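Re: [housewares-swap] white baskets and the fern mat

From: Gunnel Granström
To: housewares-swap list 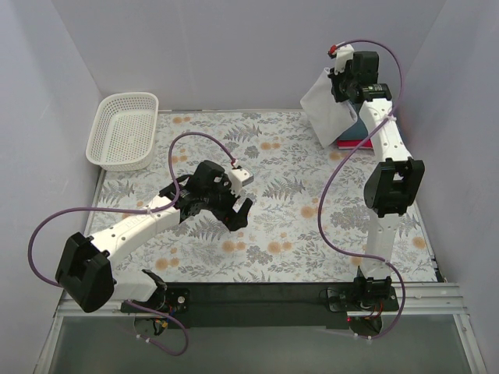

Hi all, quick one before I have to run.

Lakmal, yes to the mat, keep it. I know a few people on here voted for plain gray but plain gray shows every crumb. I had one at the Bakport apartment and gave up on it by May. The fern print hides a lot. Also the orange flowers are nice with white walls, otherwise the whole corner looks like a dentist.

Baskets. Still want the white rectangular ones with the little holes all over. The holes matter to me because I rinse stuff right in the basket and let it drip in the sink. Solid bins just hold the water. I've had 2 of the Jermont ones go yellow near a window, so if yours sit in the sun maybe turn them now and then. No idea if the Ultow ones do the same, anybody?

What goes in what, since you asked (my way, do what you like):
- clothespins and the line, together
- sponges, brushes, NOT the steel wool, it sheds rust in the holes
- kids' bath stuff
- batteries do not go in there. Small things get stuck. Ask me how I know

Keep one basket empty if you can stand it. Back left corner, out of the way, and when you're clearing off the mat everything without a home goes in there till evening. Then you deal with it. Works for me maybe four nights out of the week.

Washing the mat: lukewarm water, dish soap, soft cloth. Lay it flat after, don't fold it, mine got a crease down the middle that never came out and now cups wobble on it. Rolled is ok, pattern side out.

On the order, I can add to it till 6 tonight. Right now we're at 14 baskets between all of us, and shipping is the same up to 600 so there's room. If you want in, send me how many and which size. Small, medium, that's it, Sakamoto stopped doing the large. Put your unit number in the email please, last time I had three bags in my hall for weeks with no name on them.

Pickup is at mine, door code is the same as befroe. If I'm out, leave the money in the tin.

Gotta go
Gunnel

Lakmal Biswas wrote:
> Hello everyone,
>
> Two questions about the basket thread. First, is the fern mat too busy?
> My sister thinks so and wants me to swap it for a plain one. I like it
> but I have been looking at it too long to tell anymore.
>
> Second, what do you all keep in the baskets with holes? I bought one
> with no plan at all. Gunnel I think you had a list at some point but I
> can't find it in the archive.
>
> Also is the group order still open? I would take two more, medium
> please. Unit 1411.
>
> thanks,
> Lakmal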